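# Back room at Gramdale building reopens with new ceiling

GRAMDALE, May 6, 2022
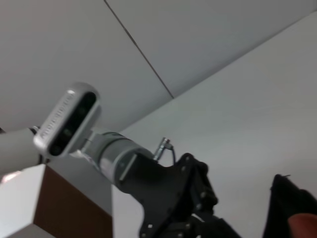
*Light gray ceiling panels and the off-white wall in the back room at the Reltodell Building.*

The back room on the second floor of the Reltodell Building is open again after a ceiling replacement that kept it closed for 10 weeks.

The old suspended ceiling is gone. The new one is made of large, smooth panels in light gray, and the walls have been repainted off-white. The work also covered the wiring above the ceiling, a section of ductwork and a leaking drain line that had been patched several times.

Renata Figueroa, who manages the building for its owner, Norkon Properties, said the drain line was the reason the job could not wait any longer.

"We were replacing stained tiles every couple of months," Figueroa said. "You would put a clean one up, and after the next heavy use upstairs it would have a brown ring on it. The tiles were cheap. Getting somebody up there each time was the expensive part."

The room measures 428 square feet and sits at the end of the second-floor hall, past the stairs. It was used for storage until the late 1990s, when a previous owner put in the suspended ceiling and began renting the space out. Tenants on the floor have complained about the ceiling on and off for years. The most common complaints were the stains, a rattle from one of the vents and fine white dust that came down whenever someone moved a tile to get at the wiring.

The rattle was traced to a loose damper in the duct, which has been replaced.

Klinhom Interiors of Gramdale did the work. Kevin Tierney, who ran the job for the company, said the crew found more above the old ceiling than the drawings showed. A second, older ceiling had been left in place over part of the room, with its nails and furring strips still attached. None of it was on the plans, and it had to come out before the new framing could go up.

"The drawings had one ceiling, and we had two," Tierney said. "The older one was only over the half of the room by the hall, so the first opening we cut missed it completely. We had already told them how long it would take."

Taking down the older ceiling and hauling it away added 2 weeks to the schedule. The room had been due to reopen in April.

The new panels are fixed to a frame and butt up to each other, leaving a narrow seam at each joint. Tierney said the layout was changed once the framing was up. The first version had a row of small cut pieces along one wall, and the crew shifted the starting point to avoid it.

"If you start in the wrong place you end up with a little strip on one side, and that is all anyone looks at," he said.

Panels can still be taken down for repairs, but it now takes two people and the right driver bit. Figueroa said that was a deliberate choice. In the past, tenants and outside contractors had lifted tiles to run their own cables and often did not put them back straight. Anyone who needs to run a cable above the ceiling must now ask the building office first. The office expects to answer those requests within 4 working days.

The color was picked from samples taped to the wall over a week in January. White was the first choice of most of the people who stopped to look, according to Jae-in Wi, who has worked on the second floor for six years and helped collect the comments. The building office went with gray for the ceiling and off-white for the walls.

"I voted for white, so I lost," Wi said. "It's fine. It looks better up there than it did on the little square. I mostly wanted the stains gone and the vent to shut up, and I got both of those."

Wi said the room seems a bit louder than it used to be. The old tiles were soft and took up some of the sound. The new panels have a hard, flat surface, and voices carry more than they did before. Figueroa said two other tenants had made the same remark during the first days of use. The office plans to leave things as they are until July and then decide whether the room needs sound panels on one of the walls.

Mirta Villalba and her daughter Celeste run an alterations shop directly above the room, and the drain line that leaked serves their sink. They had to close the sink for part of the job and carried water from the washroom down the hall. Mirta Villalba said the plumbers had told her it would be for two days and it ended up being five.

"They were polite about it, but five days is five days," she said. "We steam everything. You go through a lot of water."

Celeste Villalba said the new line drains faster and no longer backs up when the sink is emptied all at once. The shop had been under instructions to let the water out slowly, and a note saying so was taped above the faucet for as long as she could remember. She took it down last week.

The drain line was replaced from the shop floor down to the main stack. The old pipe had a low spot near the middle where water sat, and two of the earlier patches were on that same stretch. A small access panel was added in the hall so that the joint can be checked without taking anything down in the room below.

Norkon Properties did not give a total cost. Figueroa said the job went over its original budget on account of the second ceiling and that the difference would not be passed on in rents this year. Rates for the back room stay the same. Tenants who had booked the room for dates in April have been offered those hours again at no charge, and most have already picked new dates.

Bookings are made through the building office on the ground floor. The room can be reserved by the half day or full day, and regular users can keep a standing time. The key is signed out at the office and has to be back before closing. The hours have not changed.

A few items are left on the list. The paint near the door frame needs another coat, and the hall outside is still waiting for two lengths of baseboard that were damaged in delivery. Klinhom Interiors is expected back to finish both. The room will stay open while that is done, although the door may be blocked for part of a morning.

The two other rooms at that end of the hall still have suspended ceilings of the old type. They are dry, and there are no plans to replace them this year. Figueroa said the usable tiles from the back room were saved and are being kept in the basement as spares for those rooms.

Tenants with questions about cable requests or missed bookings can stop by the building office during regular hours.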